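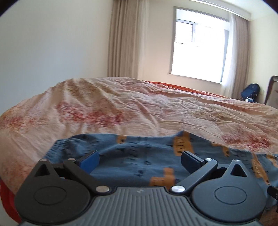
Best way to fold shirts with elastic cuffs so they stay flat?

Posted in Laundry and Closets by kinnear_upstairs

I do the folding on the bed because we have no table big enough. Regular T-shirts come out fine. The ones that give me trouble are the printed ones with gathered cuffs, like the blue one with the orange patches. The cuff bunches up, the sleeve won't lie flat, and by the time I get a stack into the drawer there is a lump on one side and everything leans.

I have tried folding the sleeves straight across the back and also tucking them inside the body. Both leave a lump. The drawer is a shallow one from a Vonirmont dresser, so I can't just pile things higher. Is there a fold that works for this, or should I hang them?

3 replies — 3,949 views

Erier_laundry

Don't fold both sleeves to the same spot. That puts two cuffs on top of each other and you get your lump.

Lay the shirt face down and smooth it from the middle out. Fold one side in with its sleeve and point the cuff down toward the hem. Fold the other side in, but turn that sleeve so the cuff ends up near the collar. Now there is one cuff at each end. Fold the hem up to the collar once, then fold in half again if the drawer needs it. Don't pull the elastic flat while you fold. It springs back and drags the sleeve with it. Let it sit gathered and press down on it with your palm when you are done.

One more thing — a bed is soft, so your first fold will always be a bit off. I put a large cutting board under the shirt. Pull the sheet tight too, or the wrinkles in it will move the fabric around on you.

If you stack them, turn every other shirt the opposite way.

mapleside50

just roll them. takes 2 seconds

riltico_fan

Rolling works for me as long as the drawer is full. In a half-empty drawer they come undone. I use a Riltico drawer divider and stand them on end, cuffs rolled to the inside. It has to be a short roll for a shallow drawer, so fold the shirt in half lengthwise first and then in half again before you start rolling.

I would hang anything thick. Thin cotton can go either way.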